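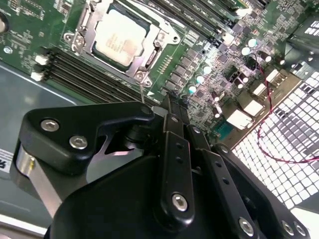 The board: socket, latch lever and the two groups of memory slots

Old server board, which memory slots do I fill first?
Posted in: Used Servers and Workstations, October 2026

zoki_bench
Hello all. I bought this server board from a seller in Zokisthorpe. It came with the processor already in the socket, and with memory only on one side. In the photo you see modules in the upper right slots. The slots at the lower left of the socket have their white latches, and I would like to use them too.

My questions are two. First, can I put modules in the second group with only one processor? Second, should I open the socket and put new thermal paste before the first start? I can't read the printing on the processor, it is very faint. The seller told me it worked in April, but he gave no papers with it.

My power supply is 500 watts.

Gernolitz
Before the paste, find the model number of the board. It is usually printed somewhere near the edge or between the slots. Without it we can only guess about the memory order. On many server boards each group of slots belongs to certain channels of the processor, and the manual has a table for it.

Paste goes on top of the processor, between it and the cooler. For this you don't need to open the socket at all. Leave the lever where it is.

tin_lantern
I don't agree with Gernolitz about the lever. With a used board I always open the socket one time and look at the contacts with a flashlight. I once spent two evenings on memory errors, and it was one bent pin. If I had looked first, I would have saved these evenings.

Gernolitz
And I have seen more pins bent by people who were looking than by sellers. If the board starts and sees all the memory, there is no reason to touch it. If it does not, then open.

tin_lantern
It depends on the hands, I think. But okay, for a first server board maybe your way is safer.

zoki_bench
Thank you both. I am a little afraid of the pins, so I will start without opening. I forgot to ask about the capacitors. Some have teal tops and some are dark. Is this normal or did somebody repair it?

oldfan300
Normal. Different series and different values are used in different parts of the power circuit. What you must look for is a top that is swollen, or brown crust at the foot. From one photo I would not promise anything, so take a flashlight and look from the side.

About the 500 watts - it is enough for one processor and no big graphics card. More important is which plugs it has. Many server boards want an extra processor plug, and some makers use their own pin order. Check this before you connect anything.

Tekleab
I would start with one module only, in the slot the manual calls first. Then add the others in the order of the table. Mixed sizes are allowed on some boards, but please don't mix registered and unregistered modules.

zoki_bench
I found the model number, under the dust near the edge. The manual is 200 pages, and the memory table is on one of the last ones. I will read it tonight and start with one module, as Tekleab says. The fan I ordered has still not arrived, so no first start before that.

Gernolitz
Good. Write here what the table says about the second group, I am curious too.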